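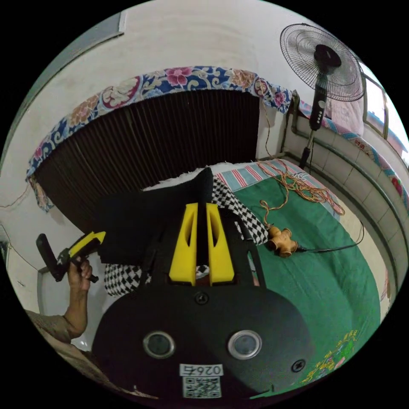 4. Setting the Fold Line on Your Pitix Garment Bag

Home | Getting Started | Packing | Care | Spares

By now you should have the bag unzipped and laid out flat on a bed or a good big table, with the hanger loop pointing away from you. Take your time over this part, especially the first go (we all end up with a crooked jacket once or twice!).

1. Button the jacket, turn it face down and smooth the back with your palms, working from the collar to the hem.

2. Fold each sleeve straight down along the back. Don't cross them, however tempting it is, or you'll press a crease right through the elbow.

3. Slide the jacket in, collar first, and fasten the chest strap just until it stops sagging.

4. Bring the lower half of the bag up over the padded roll. On the standard bag the roll sits 22 inches from the top seam, and that suits most coats and suits nicely. For a long dress, move it down one pair of loops.

5. Close the side clips, then the zipper, going slowly around both corners.

Note: Shoes belong in the outer pocket, soles facing out, in a cloth bag if you have one handy.

CAUTION: Never iron the bag itself. The lining will melt, and it will take your iron with it.

If the zipper feels stiff, rub a plain candle along the teeth and run it back and forth a few times. Spare sliders are part no. 316, and the long roll is part no. 173.

Related pages
Hanging and Airing the Bag
Getting Out Stains
Fitting a New Slider
Zornitz Shoe Pouch: Quick Guide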